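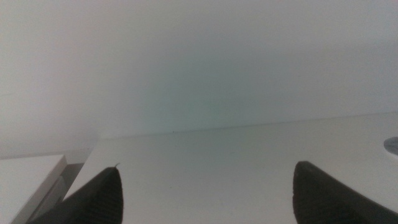
4. Placing and levelling the table

This section covers the Flendness work table with the white top. Complete section 3 (legs and cross rail) before you start. The table should be standing on its feet, with all eight leg bolts finger-tight only.

You will need:
The 5 mm hex key from fittings bag B
A spirit level, 50 cm or longer
A tape measure
A soft cloth
A second person for steps 1 to 3

4.1 Choosing the position

The table can stand against a wall or free in the room. Against a wall is steadier and is the usual choice for writing, sorting and light assembly. Keep it clear of radiators. The top will put up with a warm room but the edge strip can lift if one end is heated for weeks at a time.

Check the wall before you move the table up to it. Skirting boards will hold the back legs away from the wall and leave a gap behind the top. If the gap bothers you, fit the rear spacer strip (sold separately, see section 9).

4.2 Moving the table into place

1. Stand one person at each short end. Take hold of the side rails under the top.

2. Lift together and walk the table to the wall. Set the back feet down first.

CAUTION: Do not lift by the edge of the top, and do not drag the table. Dragging bends the foot screws, and a bent foot cannot be levelled.

3. Leave 20 mm between the back edge and the wall if the wall is freshly painted. You can close the gap once the paint has hardened.

4. Measure from the wall to the back edge at both ends. The two figures should match. Most walls are not perfectly straight, so go by the ends and ignore the middle.

4.3 Levelling

5. Place the spirit level along the back edge. Turn the foot at the lower end anticlockwise until the bubble is centred.

6. Turn the level through a right angle and check from front to back, first at the left end and then at the right.

7. Go back to the first position and check again. Adjusting one foot nearly always alters another, so expect to go round twice.

8. Press down on each corner in turn. If the table rocks, lower the foot at the corner that moves.

Note: Each foot has 50 mm of travel. Stop when you see the red band on the thread. If you need more height than that, put a hard pad under the foot.

9. Tighten the eight leg bolts fully, working across the corners as you did in section 3. Check the level one last time.

4.4 Cleaning the top before first use

The top is supplied with a thin protective film. Some tops also pick up a little packing dust along the back edge, and it shows up on white.

10. Peel the film from one corner, keeping it low and flat as you pull. Pulling straight up tends to tear it.

11. Wipe the whole top with a soft cloth dampened with warm water. Work from the back edge towards you.

12. Dry it with a clean part of the cloth. Look along the surface from one end, with the light coming from the other. Specks and fibres that you would miss from above are easy to find this way.

13. For glue left by the film, use a drop of washing-up liquid on the cloth and rinse afterwards.

CAUTION: Do not use scouring powder, bleach or the rough side of a sponge. They dull the finish and the marks cannot be polished out.

4.5 Lighting

A white top against a white wall reflects a good deal of light. A single bright lamp will leave a glare patch where you work — two weaker lamps, or one lamp pointed at the wall, give a softer result. If you find it hard to judge where the back of the table ends, run a strip of coloured tape along the rear edge. Low-tack tape comes off cleanly for up to three months.

4.6 Loading

The top will carry 195 kg spread evenly. Heavy items should stand over the legs. Do not sit or stand on the table, and do not clamp anything to the front edge unless you have fitted the metal edge plate, part 955.

4.7 Problems at this stage

The table rocks after tightening. Loosen all eight bolts by half a turn, repeat steps 5 to 8, then tighten again.

The bubble is centred at one end only. Check that the cross rail is seated in both slots (section 3, step 6).

The table creaks when leaned on. Check the bolts on the wall side — they are awkward to reach and often missed.

Continue with section 5, Fitting the cable tray. If you did not order the tray, go to section 6.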